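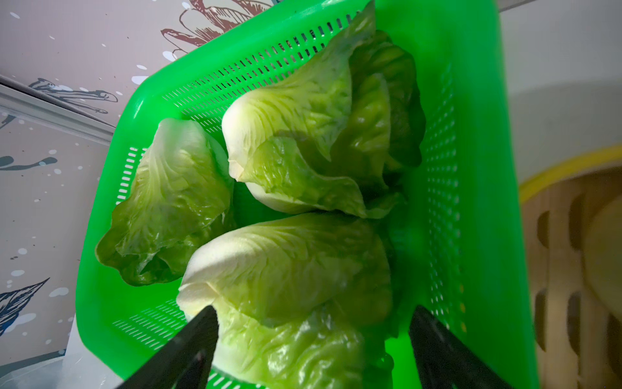 Lettuce in the green colander.

I finally got the garage floor done. The car went out in September and has been parked on the street ever since, and my neighbor Frans Jacobs was starting to ask about it.

The old concrete was in poor shape. There was a crack from the door to the drain and an oil stain from the wagon, which leaked for most of the time I owned it. I looked at epoxy first and got a quote from Craddock that came to more than I paid for the car. Then I looked at snap-together tiles and ordered 400 of the gray Wamano ones.

Prep took longer than the tiles did. I scrubbed the stain with degreaser, filled the crack, swept twice and left it overnight. Ruben Kramer lent me his chop saw and a pair of knee pads, and I used the knee pads more.
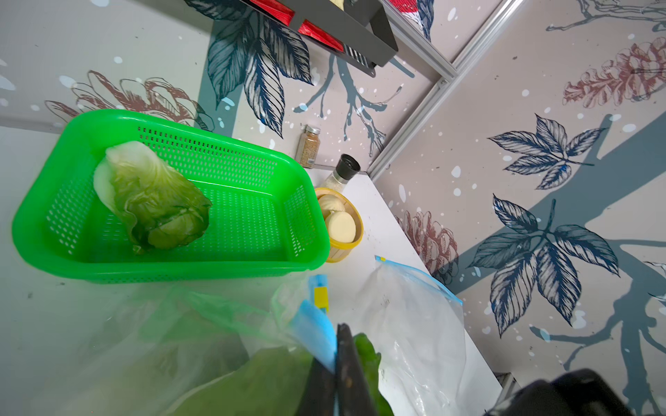
I started at the door and worked toward the back wall. The first row has to be straight or everything drifts, so I snapped a chalk line and checked it again after every few rows. The full tiles went down in one afternoon. Cutting the edge pieces took two more evenings. I had 16 tiles left over, and they are on the shelf above the freezer in case I drop something heavy.

The floor clicks a little when you walk near the water heater, where the slab dips. I may lift that corner and put some underlayment down. The jack stands haven't marked it so far, but I put plywood under them anyway.

Next job is the front brakes. The rotors are already here and the pads are on back order until next week.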